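Darkura Community Cookbook: Progress Report to the Stumesico Fund
July 2022

The grant period is half over and the book is more than half written, a sentence we have been looking forward to typing since February, when neither thing was true.

Recipes. We asked the neighborhood for family recipes and received 11 usable ones for potato salad. The call for main dishes has been reopened. Contributors have been asked to replace "cook until done" and "enough flour" with something a stranger could follow, and most took it well. Two withdrew their pickles in protest.

Testing. Every recipe is cooked twice before it goes in. The Jenkins Street kitchen has been generous with its hours and less generous with its oven, which runs hot on one side. Bakers now rotate their trays halfway through, and the instructions say so. The chapter on stovetop cooking is finished apart from the gravy, on which opinion remains divided.
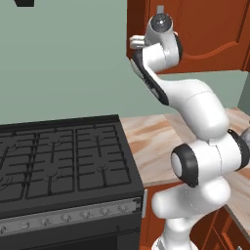

Gas range and reddish-brown upper cabinet, sage-green wall behind.

Money. We have spent $2,437, mostly on groceries and the deposit to Flato, our printer. The butter line is over budget. We would like to move the unused travel money to cover it, as it seems the farthest anyone has needed to travel is the dairy aisle. Please let us know if that requires a form.

Delays. The index is late. We had planned to sort it by ingredient, then found that a third of the book would be filed under onions. We are now sorting by dish, with a shorter ingredient list at the back.

Next steps. Flato needs final pages before it can give us a press date. Still to come are the soup chapter, the introduction and a cover that both halves of the design group can stand to look at. We will send you the draft chapters with the next report, including the gravy in whatever form it survives.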